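Sound Absorption of Household Soft Furnishings in a Small Living Room

Student project report, Building Acoustics module
Sidcombe site, Tullaso group

1. Background

Small living rooms with hard floors and bare walls tend to have a long reverberation time in the speech range. Published absorption data cover carpets, curtains and commercial ceiling tiles in detail, but loose furnishings are usually folded into a single figure for "furnished room". The aim of the project was to find how much of the reduction comes from throw pillows and similar items when they are added to a room that already holds a sofa.

2. Room and equipment

The test room is on the ground floor of the Sidcombe building and has a volume of 34 cubic meters. The walls are painted plaster on brick. The door was closed and the ventilation switched off for all measurements.

The source was a Tamuno loudspeaker on a stand, driven with interrupted pink noise. Decay was recorded with a Sadano sound level meter at 4 microphone positions, with three decays per position. Positions were kept at least one meter from any wall. Background noise was checked before each set and the set was discarded if a door or passing vehicle could be heard on the recording.

3. Method

Reverberation time was taken from the slope between 5 and 25 dB below the starting level and extrapolated to 60 dB. Octave bands from 125 Hz to 4 kHz were used. Absorption area was then found from the Sabine equation. The equation assumes a diffuse field, and a room of this size does not have one at 125 Hz, so the lowest band is reported but was not used in the comparison.

Three conditions were measured: sofa only, sofa with pillows on the seat, and sofa with pillows moved to the floor along the opposite wall. The first condition was repeated at the end of the session as a drift check.

4. Results

Adding pillows to the sofa seat gave a small change at 1 kHz and above and no change that could be separated from measurement scatter at 250 Hz. Moving the same pillows to the floor gave a larger change in all bands from 500 Hz up. The drift check agreed with the first set within the scatter.

The sofa is itself a porous absorber. A pillow placed on it adds exposed surface on one side and covers upholstery on the other, so part of the gain is lost. On a hard floor no absorbing area is covered. 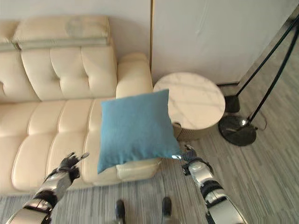

Does the fabric of a pillow cover matter more than the filling?
The filling matters more as long as the cover lets air through – a tightly woven or coated cover reflects the high frequencies before they reach it.

5. Limits of the work

Only one room was used. Edge effects were not corrected for, and they are likely to be significant for small objects. The operator stayed in the room during decays, which adds a constant absorption to every condition. It cancels in the differences but not in the absolute values. A repeat with remote triggering is planned for April.

Last updated: 7/28/18

Search this site Enter keywords Go

Related reports
Flutter echo between parallel plaster walls
Curtain fullness and absorption at 500 Hz
Comparing balloon bursts with interrupted noise
Background noise survey, Sidcombe ground floor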